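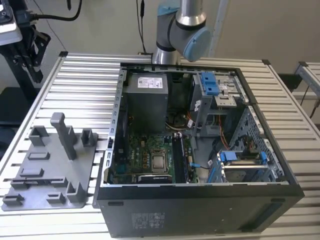
Torre de sobremesa abierta sobre el banco de trabajo.

Tinta de nogal Probert, frasco de 40 ml: reseña

Compré este frasco porque el folleto prometía "el pardo de los maestros antiguos", y esas frases me ponen en guardia. La nogalina tradicional no suele salir de la nuez, sale de una tierra parda tratada con álcali, y me habría gustado que Probert dijera cuál de las dos cosas vende. La etiqueta habla de "extracto vegetal seleccionado". Escribí para preguntar y me contestó una tal Ileana Nistor, muy amable, con el mismo párrafo del folleto.

El color, recién puesto, es bonito: un pardo cálido que en aguada se abre hacia el dorado. Con pincel va bien. Con plumilla de punta fina ya no tanto, en papel satinado se queda encima y tarda bastante en secar. En el verjurado de Vodstead, que es el que uso para casi todo, se agarra mejor, aunque atraviesa la hoja si se insiste con una segunda capa.

La resistencia a la luz es lo que menos me convence. Pinté 11 muestras, tapé la mitad de cada una con cartulina y las dejé en la ventana ocho semanas. Las aguadas diluidas perdieron el tono dorado y tiraron a gris. Las capas densas aguantaron, pero en capa densa cualquier pardo parece el mismo. El folleto pone "excelente permanencia" y no cita ningún ensayo.

Darius Voicu, con quien comparto taller, la prefiere a la sepia de Wutar porque se levanta con agua y deja corregir. Es verdad, se levanta casi entera. También se levanta cuando uno no quiere: si después se pasa acuarela por encima, el dibujo se va detrás del pincel.

El tapón gotea. Mejor guardar el frasco de pie - el mío manchó un cajón en julio - y agitarlo antes de usar, que hace poso.

¿La volvería a comprar? Para cuadernos y apuntes, quizá, si baja de precio. Para una obra que vaya a colgarse seguiré con un pardo de pigmento sintético, que tiene menos leyenda y viene con el código del pigmento impreso en el tubo.

Puntuación: cinco sobre diez.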